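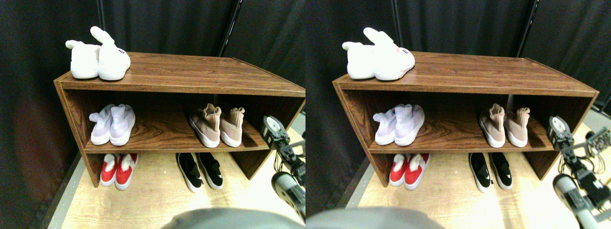 Olaia Pacheco
Product Support Lead, Jidby

Frequently asked questions about the Jidby Tidy Kit

We receive many of the same questions by email, so I collected them on one page. If your question is missing, please write to us and I will try to add it.

What is the Tidy Kit?
It is a software and training package for one robot arm with a gripper. With it, the arm learns to take shoes from a shelf and put shoes back in their place. We sell it mostly to university labs and to small companies which develop home robots.

Is the arm included?
No. The kit includes the software license, a stereo camera with its mount, the calibration board and the cables. You need your own arm. The list of supported arms is in the download area, together with the grippers.

Which kinds of shoes can it learn?
Knit sneakers, slip-on sneakers and slippers are all possible. Soft things are harder. A fluffy slipper with ears, for example, changes its shape when the gripper closes, and a tall knit collar can fold over. For such shoes we advise to record more demonstrations and to use the "gentle" grip setting.

How many demonstrations do I need?
For one pair on one shelf, 20 good demonstrations are usually a fair start. For our own reference task we recorded 137. Please do not copy the same movement every time – small differences in the start position help the training very much.

Does the shelf have to stand exactly straight in front of the arm?
It does not. The shelf may stand at an angle, but it should stay at the same angle during one recording session. If you move it, run the short calibration again. It takes 18 minutes.

Can the arm reach shoes on the floor, under the lowest board?
Yes, if your arm is long enough and the gripper is slim. This is the place where most collisions happen in the beginning. Set the speed to low and keep one hand near the stop button.

Why do I get two pictures from the camera?
The camera has two lenses, left and right, and the software uses the small shift between both pictures to calculate the distance. Both pictures must be saved. If you delete one side to save disk space, the recording cannot be used anymore.

Do I need a special background?
We recommend a plain dark curtain for the first tests. Later you can record in a normal hallway, and you should, when your robot will work there.

My black shoes are not detected well. What can I do?
Add light from the side and look at the exposure value. Fuad Alemayehu from our vision team suggests to start with 86 and go up in small steps until you can see the edge of the shoe in both pictures.

Can I rent the kit before I buy it?
Yes, through our partner Undlow. The rental price is subtracted if you buy the kit later.

Who helps me if something does not work?
Write to the support address in your order confirmation and attach the log file. Gudrun Ostermann and I answer in English or German. The next software update is planned for May.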